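The Okbridge is a gripper you hold in your hand. It has two fingers that close on an object. The kit comes with 30 practice tasks for robots to learn. 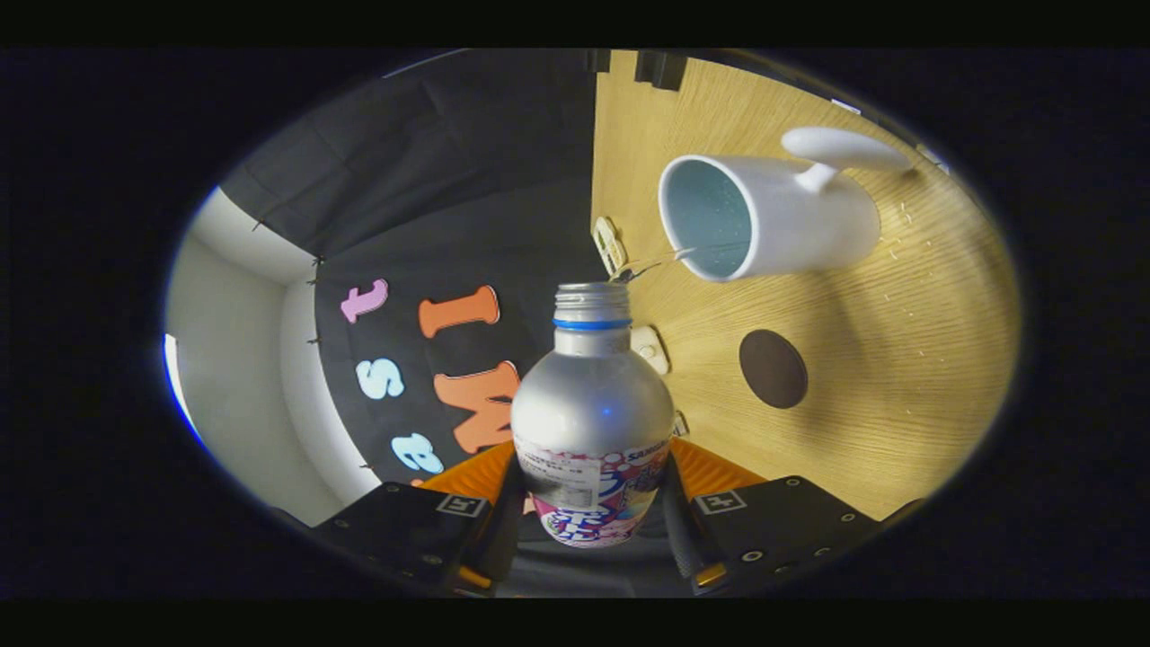
Pouring is task 2 in the kit, and it is a hard one. The gripper must be steady and the opening has to be in the right place. A metal bottle has a narrow neck, so a thin stream from a mug can easily miss – and drops land on the table. The fingers hold the bottle from both sides.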